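Reports > Visits > Poltell lab, two-arm handling

Visit to the Poltell lab, 2019-07-31

The lab takes up the ground floor of a former print works behind the Coppens warehouse. Visitors sign in at the side door. There were 18 of us, mostly from food service suppliers, plus a few people from Pranthorpe who had been to the May session and wanted to see what had changed.

Edmund Czerwiński gave the introduction. He runs the handling group and has been there from the start. The project is called Dramuvance and it deals with one question: how much can a two-arm machine learn about awkward kitchen objects from recorded demonstrations, without anyone writing rules for each object. By awkward he means glass, shiny metal, and anything with liquid in it.

The method

An operator drives both arms through a task and the system records the joint positions together with the view from the head camera. One run is one demonstration. The group collected 400 of them for the tray tasks. A model is then trained to predict the next short stretch of movement for both arms at once. Earlier versions had one model per arm, and the arms got in each other's way near the rim of the tray.

The other change is in how the runs are chosen. At first they kept only clean runs. Now they also keep runs where something slips or tilts, as long as the operator goes on and corrects it. Czerwiński calls these recovery runs. There are 53 in the current set. He would like more, but they take longer to record and the operators find them tiring.

The result

With clean runs only, the model tended to stop when a bowl was not level, or to repeat the same grasp. With the recovery runs added, it more often shifted its grip and carried on. The group tested each version with 30 trials on the same table and plotted the two side by side. Czerwiński was careful about this. The trials used few kinds of bowl, and he does not expect the difference to hold for tall glasses – those have not been tried.

Someone asked why they use steel trays when the reflections make the camera's job harder. He said that kitchens use steel trays, and left it at that.

At the table

We went in by groups of six. The cell has a pale gray table with the two arms reaching in over it, and fabric-covered grippers on both. The task involved a ribbed glass bowl with brown liquid in it, in a steel tray. A tilted bowl is the kind of state the recovery runs are meant to cover, and the hard part is getting a finger underneath without pushing the bowl along the tray. 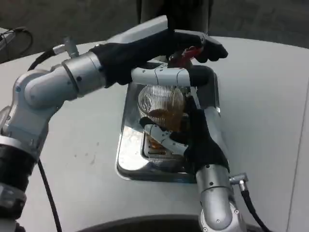

Questions afterward

Most of the questions were about cost and cleaning. The fabric covers come off and can be changed between sessions. There is no price for anything, as Dramuvance is a research project and Poltell does not sell the arms.

One of the Pranthorpe people asked about speed. The arms move slowly, and Czerwiński said they will stay slow until the grasping is more reliable. The next set of recordings will use deeper trays and lids. Slides will be sent to everyone who left an address at the side door.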